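Troponin drift on stored plasma - anyone else seeing this?

Posted in: Assays and Sample Handling

planano_bench
We run high-sensitivity troponin on frozen plasma from heart failure patients. Since November the second-thaw values come back lower than the first. Same lot, same analyzer. Tubes sit at minus 80 and thaw on ice. Has anyone tracked this properly?
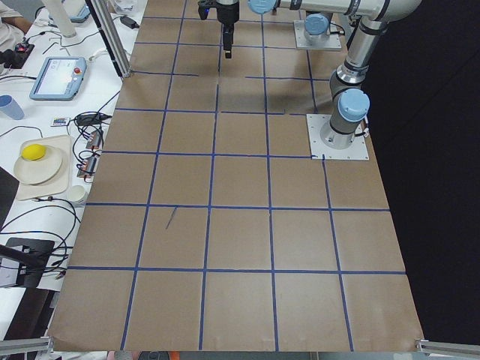 Meinecke Cardiac Biomarker Group

hokis
How many samples? We saw a drop like that and it went away when we stopped looking at the low end only.

planano_bench
58 pairs so far, out of 2315 tubes in the freezer. The median drop is small, but nearly all of them go the same way.
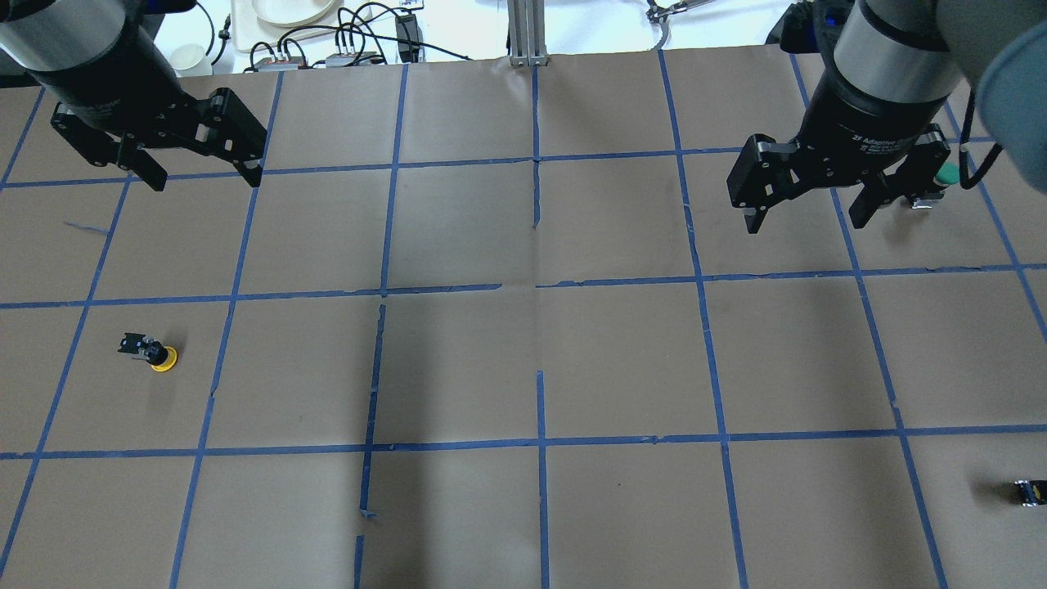

Table with taped grid

justine_k
Check your mixing before you blame the thaw. Plasma settles in layers when it thaws, and if you pipette from the top you get a thin sample. Invert ten times, spin, then load.

hokis
I don't agree that it's mixing. Layering would give you scatter both ways. A drop in one direction sounds like fibrin or loss to the tube wall. What volume do you freeze?

planano_bench
300 microliters per tube. We do invert, though I can't swear everyone does it ten times.

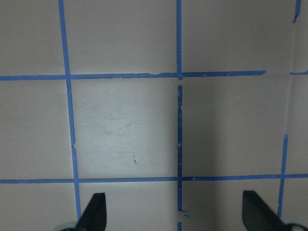 The first thaw goes on the analyzer within an hour. The second one has sometimes waited in the fridge overnight, so up to 24 hours. I should have said that at the start.

justine_k
Then you have two things changing at once - the extra thaw and the wait. Split a few fresh samples, freeze them all, and change one thing per set. Also, scatter only goes both ways if people draw from random depths. If they always draw from the top it goes one way.

hokis
Fair point on the depth. I'd still spin hard before each run and look for clots. EDTA or heparin?

planano_bench
Heparin.

hokis
That would be my first suspect. Run an EDTA set next to it.

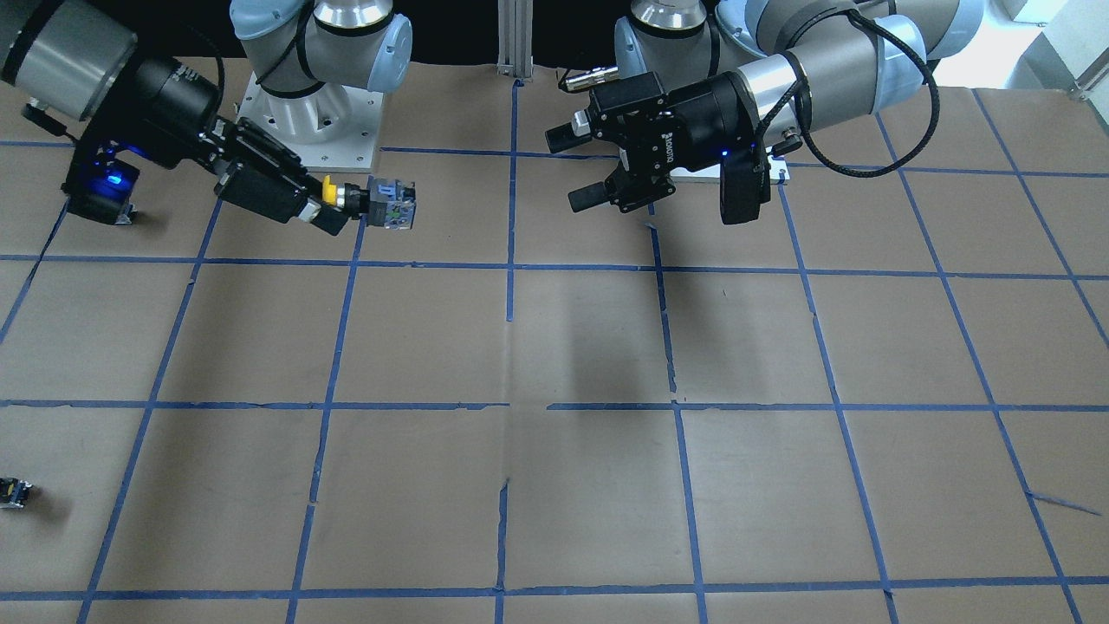 Two arms at the paper-covered table

planano_bench
Will do both sets next week and post the numbers.

Last updated: 17 March 2026

Recent threads
BNP or NT-proBNP for mouse plasma
Labels falling off at minus 80
Heparin tubes and CRP
Which controls do you run at the low end?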